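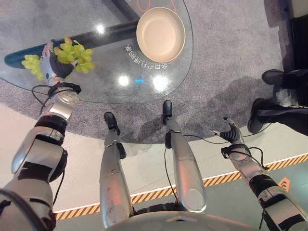 Minutes of the Monthly Meeting
Dison Community Garden and Orchard Club

Present: 20 members, plus two visitors from the Tello Street block association (welcome, and please come again!)
Chair, secretary and both plot stewards in attendance.
Apologies received from four members.

1. Opening

The chair opened the meeting at 7:05 p.m. and thanked everyone for coming out in the cold. The minutes of the previous meeting were read and approved with one correction: the new hose reel is on the east fence, next to the compost bays. Moved, seconded, carried.

2. Season report

The plot stewards gave their report and it was a happy one. Every plot was planted this year, the first time that has happened since the lower field was opened. The waiting list is down to four households, and two of those have been offered a shared plot for spring.

The food pantry table did wonderfully. Members gave 1,536 pounds of produce over the season, mostly squash, beans, tomatoes and late apples. There was loud applause at this. The secretary will put the figure on the notice board with a thank-you to all who carried boxes up the hill in August.

Squash bugs were bad again on the south side. One member has been laying boards between the rows at night and turning them over in the morning, and says it cut the damage a good deal. Several people want to try it. A page on how to do it will go in the spring packet.

3. Water

The pump needs a new pressure switch. Two quotes were passed around and the meeting liked the lower one, which includes draining the line and a check of the valves. Moved to accept, carried with none against. Water stays off until April.

A member asked if the rain barrels could be moved to the north shed, where the roof is bigger. The stewards will measure the gutter and report back. There was a lively side discussion on mosquito screens, and the short version is that window screen and a bungee cord work fine.

4. Fruit wall

This item ran long, and for good reason. The long brick wall behind the sheds gets sun from mid-morning until supper time and has had nothing on it but ivy for years. The proposal is to clear the ivy, string wire along the brick and plant table grapes, with a pair of figs at the warm end if there is room.

Points raised:

Green seedless kinds were the clear favorite in the room. One member spoke up for a blue slip-skin grape for jelly, and it was agreed that one vine of the row should be blue.
Members who have grown grapes before warned that birds and wasps will find them. Netting should be in the budget from the start.
Pruning has to be done hard, every winter. Four people offered to learn, and the Chareonsuk nursery has said it will give us a free pruning morning if we buy the vines there.
No full crop should be expected until the third year. Nobody seemed put off!

Moved that the club clear the wall over the winter and buy vines for spring planting. Carried, all in favor. First ivy-pulling morning to be posted on the shed door. Bring gloves and a pry bar if you own one.

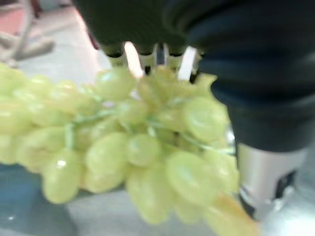

Dison, 18/12/2018

5. Seed order

The group order goes to Cenineo Seeds again. Last year's germination was very good, apart from the parsnips, and parsnips are parsnips. Order sheets are in the blue folder in the shed. Please print your plot number clearly and put your money in an envelope, as loose change in the folder caused a muddle last time.

There was strong interest in trying a dry bean for soup. The stewards will add a couple of kinds to the sheet.

6. Tools and shed

The second wheelbarrow has a new tire. The good loppers are missing and would be very welcome back, no questions asked. The shed lock sticks in cold weather, so lift the door a little as you turn the key.

7. Other business

The block association visitors asked about a children's bed. The idea was very warmly received and it will be first on the list next time. They have offered lumber.

Nearly 20 jars were left on the swap table after the harvest supper. If one is yours, please collect it.

Thanks were given to the kitchen crew for the cider and the gingerbread.

8. Close

Meeting closed at 8:40 p.m. Next meeting in the same room, same time. Children's bed, gutter measurements and the vine order to be on the agenda.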